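Notebook, Lomano bench
February, started 9.15

Chores list, item: lids. Carried over from last week, when we ran out of time after the sponge and the cutlery tray.

The question from Garnari was whether an arm could take over the clearing-up at the end of the line in the Bragança kitchen: tubs and lids off the table, into the rack, wipe down. They have people doing it now and would like them on something else. Araba wrote back that we would try the separate parts first and not promise anything about the whole. I agree with that. Tubs are fine, we know that from January. Lids are what I expected trouble with, so lids get a page to themselves.

Set-up as before. Grey mat taped down, one round green plastic lid laid flat with the rim up, nothing stacked, nothing wet. That is kinder than any real kitchen. If it can't do this there is no point bringing in a pile of them.
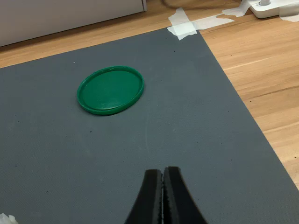 Green lid on the mat, fingers closed.

How I would do it by hand: slide the lid to the edge of the table and get a thumb under, or press one side down with a fingernail and tip it. I never lift a flat lid straight up and I doubt anyone does. I asked Obed to clear a few off the canteen table without thinking about it and he dragged every one to the edge. The arm has no edge to drag to unless we give it one, and the mat grips more than a worktop would.

Three ways worth trying:

1. Straddle. Open wide, come down over the lid, close on the outside of the rim. Only any use if the jaws open further than the lid is wide, and they don't. Crossed out.

2. Rim pinch. One finger inside the rim, one outside, close on the wall of it. The rim is low, so there is very little to hold and the height has to be right.

3. Push and tip. Put a fingertip on one side, push against something fixed, let the far side come up. Needs a fixed thing. Parked for now.

So it is the rim pinch. Obed drove the first batch by hand so that we had something to learn from, and I kept the log. He says it is like picking up a coin with oven gloves on. He got better through the morning, mostly by approaching more slowly and tilting the wrist before coming down. I have told him to write the tilt down as a number next time, because "a bit more than that" doesn't help whoever reads this in April.

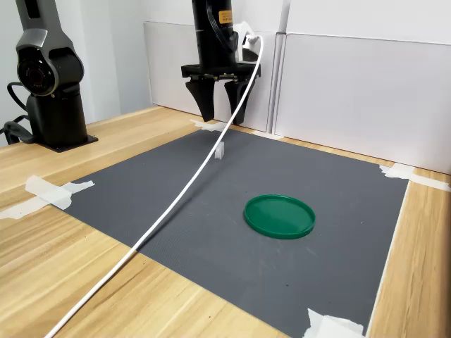

Break at 11.00, then the recorded policy. This is the one trained on 3,000 short demonstrations of mixed kitchen items, of which 432 have a lid of any sort in them. Most of those are lids sitting on a tub, with the edge standing clear, so I would not call it a fair preparation for a lid lying flat. It is what we have.

What it does well: finding the thing. Wherever I put the lid on the mat, it heads for it without wandering. Two years ago I would have spent the day on that alone.

What it does badly: the last centimetre. It tends to come down on top of the rim, where the lid skids away or simply gets pressed flat. Then it closes on nothing, lifts, and carries the nothing over to the rack quite confidently. It has no idea the lid is still on the table. We have a reading of how far the jaws closed, and that alone would tell it. Nothing in the current loop looks at that value after the close. Write this up properly, it applies to every thin item on the list and not just lids.

Second bad habit is that it doesn't change its mind. If the first try fails it goes to the same side of the rim at the same angle and fails the same way. A child of four would have turned the lid round by then.
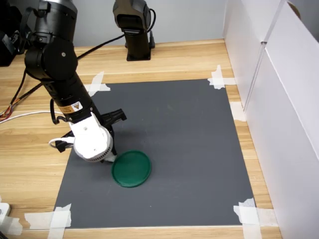
After lunch I put in the crude fix: if the jaws report fully shut after a close, back off, move a quarter of the way round the rim and go again, giving up after 5 tries. No learning in it at all, only a rule. It made a clear difference. Lids that would have been missed came up on the second or third go. It also makes each lid slow, and slow is what Garnari will see first. By hand a lid takes me a second or so. With the retries the arm is a long way behind that, and this is with one lid and a tidy mat.

Araba looked in at 14.30. Her view is that speed matters less than we think if the arm works overnight, and that what matters is whether someone has to come in the morning and sort out what it left. Fair point, but then the giving up has to be reliable and it has to leave the lid somewhere sensible. At present when it gives up the lid can be pushed well off towards the side of the mat. She also asked about lids lying rim down. Not tried. I expect worse, as there is no inside wall to get a finger behind.

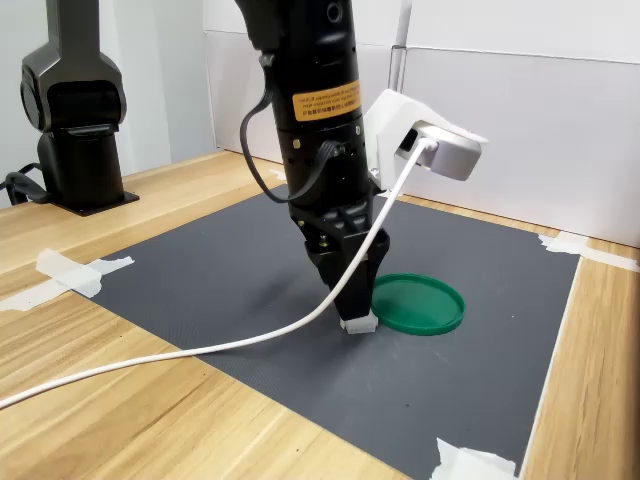 Fingertip pad down at the mat, lid next to the gripper.

For the summary to Garnari, in plain words: clearing tubs, yes. Clearing flat lids, sometimes, slowly, with retries. Wiping down, not started. I would not put an arm at the end of that line yet and I will say so. A cheaper answer might be a rack where people drop the lids in on edge as they go, and then the arm only has to deal with lids standing up, which it can do. Ask whether the line staff would put up with that.

To do:
Jaw reading check into the main loop (me)
More demonstrations, flat lids only, rim up and rim down (Obed)
Try a low fence along one side of the mat for push and tip
Softer pads, the thin ones from the Dana order if they ever come
Log saved as run 946, notes on the tilt to be added

Stopped 17.10. Arm parked, power off at the wall.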